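December 2023, table notes, Skirby room

Continued with the fruit setting for the Skorkar table. The pale wood top stays, I like how the red looks on it. I wiped the planks with water only, because the oil from August left marks for 14 days.

Things used today:
- clear plastic bowl, washed by hand
- magenta-red cloth, folded, kept at the upper right corner
- cherries, the red ones; one still has a short stem

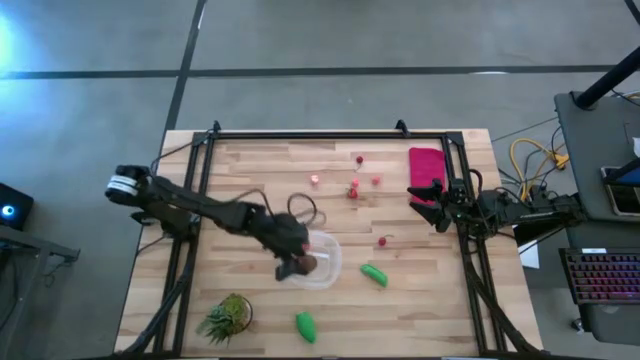
- tape for the floor, black, still 8 meters on the roll

Open points:
Ask Mancuso for a second cloth in the same color. The bowl scratches easily, so no rough sponge please. Next try with 30 minutes for setting up.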